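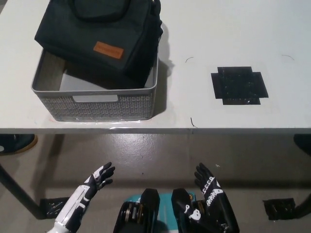 4.2 Planning the equipment budget

When we first sat down to cost the second workcell, we did what I suspect most small labs do, and put nearly all of our attention on the humanoid itself. Nneka Edet, who kept the spreadsheet, had given the robot its own page and squeezed everything else into a single line called "table and sundries." That line grew to 17 entries by October, and we would gently encourage other groups to start with it.

Figure 4. Workcell at Renddale during a bag-and-basket task, seen from the robot's head camera. A tape cross marks a position on the tabletop.

The props and furnishings were cheap - about $700 for the whole cell, tables included - but they took up far more of our ordering time than their price would suggest. Baskets and soft bags like those in Figure 4 come and go from store shelves, and a replacement bought a season later may not match. We now buy 5 of each at the outset and store the spares. Tape is budgeted by the roll and always runs out sooner than planned.

Hands deserve a page of their own. Latico quoted us 8 weeks for a replacement, and Benedikt Frei argued, quite rightly, that a spare pair should be part of the original purchase. Sleeves for the arms went under consumables, where they have stayed. We also set aside money for floor space and for operator hours, both of which our earlier proposal to the Asano fund had left out entirely. The full breakdown is given in Table 3.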